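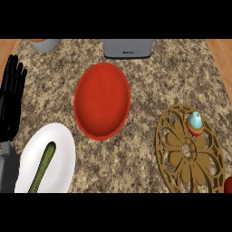

Wasserverlust bei Salatgurken im Kühlschrank und bei Raumtemperatur
Projektbericht, Grundkurs Biologie
Abgabe: 11. Februar

1. Fragestellung
Gurken bestehen zum größten Teil aus Wasser. Wir wollten wissen, wie stark die Lagerung den Gewichtsverlust beeinflusst und ob eine Folie etwas daran ändert.

2. Material und Durchführung
Verwendet wurden 20 Gurken der Sorte Maihi vom Hofladen Ostero. Wir haben sie im Januar gekauft und am selben Tag gewogen. Das Gesamtgewicht der ersten beiden Gurken betrug 735 g. Die Hälfte kam in den Kühlschrank, die andere Hälfte in den Vorbereitungsraum. In jeder Gruppe wurden fünf Gurken in Folie gewickelt. Gewogen wurde sechs Tage lang, immer in der großen Pause.

3. Ergebnisse
Am meisten Gewicht verloren die Gurken ohne Folie bei Raumtemperatur. Auf sie entfielen 73 % des gesamten Verlusts. Zwischen den beiden Gruppen mit Folie war der Unterschied klein. Zwei Gurken ohne Folie wurden am Stielende weich.

4. Fehlerquellen
Die Waage (Modell Berkley) zeigt nur ganze Gramm an. Am vierten Tag stand die Kühlschranktür längere Zeit offen. Außerdem waren die Gurken unterschiedlich dick, was wir beim Aufteilen nicht beachtet haben.

5. Ausblick
Die nächste Gruppe möchte den Versuch mit der Sorte Jirasetti wiederholen und zusätzlich die Luftfeuchtigkeit messen.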